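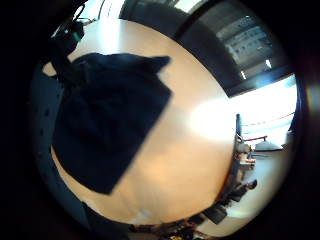 Cloth folding is the doubling over of a piece of fabric, one or more times, so that it takes up less room and keeps a regular shape. It is done by hand in homes, laundries, hotels and shops, nearly always on a flat surface. A smooth tabletop lighter in color than the cloth is a common choice. On such a surface a large navy cloth stands out clearly even when it is crumpled, and a straight hem gives the person folding a line to work from. Creases are harder to find on very dark fabric, where only the bunched parts tend to show them, and for this reason many folders go by touch.

Terms

The edge of a cloth may be a hem or a selvage. A hem is an edge that has been turned under and sewn down. A selvage is the finished edge made on the loom, and it runs parallel to the lengthwise threads, known as the warp. The crosswise threads are the weft. A fold made parallel to the warp or the weft is said to be on grain, and a diagonal fold is on the bias. Bias folds stretch more easily and are mostly used for napkins, bandannas and slings.

A fold line is the place where the cloth doubles over. A crease is the mark left behind, which may be wanted, as in a tablecloth pressed for storage, or unwanted. Each thickness of cloth in the finished piece is called a layer or a ply.

Preparation

A cloth that has been left in a heap is opened out before folding. The usual method is to find one corner, follow the hem to the next corner, and lift both so that the rest hangs free. Small cloths can be shaken out in the air. Larger ones are laid down and pulled flat from opposite sides, then smoothed with the palm or forearm from the center outward. Seams, labels and any raw edges are normally placed facing up at this stage, so that they end up on the inside after the first fold.

Fabric to be stored should be fully dry. Cotton and linen hold a sharp crease if folded while slightly damp and then pressed, and linen napkins are often treated this way just before use. Polyester and other synthetics spring back more and may need a weight on top. Fleece and terry cloth do not crease well and are folded loosely.

Common folds

The half fold brings one edge over to meet the opposite edge. Repeated at right angles it gives the quarter fold, the most widely used fold for square cloths. Each half fold doubles the number of layers, so three folds produce eight layers. Thick fabrics are seldom folded further than this.

The tri-fold brings one side in by a third and lays the other side over it. It hides both hems and is common for bath towels and kitchen towels. A cloth 18 inches wide, folded in thirds, makes a strip six inches across, a convenient width for a narrow shelf.

The book fold brings two opposite edges to the center line and then closes the halves together. It keeps the edges inside and is preferred for tablecloths that will be seen on open shelving.

The accordion fold, also called the fan fold, goes back and forth in even pleats. Dark backdrop cloths and stage drapes are often fan-folded because they can be opened from one end without lifting the whole piece.

Rolling is sometimes treated as a separate practice. It leaves fewer hard creases and suits velvet, fine silk and embroidered work, but rolled cloths do not stack as well.

Work surfaces

A table for folding should be large enough to hold the cloth after its first fold, if not fully open. Glossy finishes let the fabric slide, which helps when straightening it and is a nuisance when the cloth is light and the pleats are narrow. Matte or padded surfaces grip better. Light from a window to one side throws small shadows that make wrinkles easier to find on pale fabric. On a polished top the same light can produce a strong patch of glare, and the usual remedy is to move to the other side of the table or lower a blind.

Height matters in long sessions. At the linen rooms of the Trivden hotel in Olbridge, the tables were raised by 3 inches after staff reported sore backs, and the change was later copied at the town laundry in Nancombe - a smaller site that handles around 246 tablecloths in a busy week.

Storage

Folded cloths are stacked with the rounded fold facing out, so that a single piece can be pulled without catching the one below. Long-stored linens are refolded from time to time along different lines, as fibers weaken where they stay bent. Acid-free tissue may be laid inside the folds of older pieces. Dark cotton is kept out of direct sun, which fades the exposed fold and leaves a pale stripe when the cloth is opened.

See also: Ironing; Napkin folding; Linen closet; Hem; Selvage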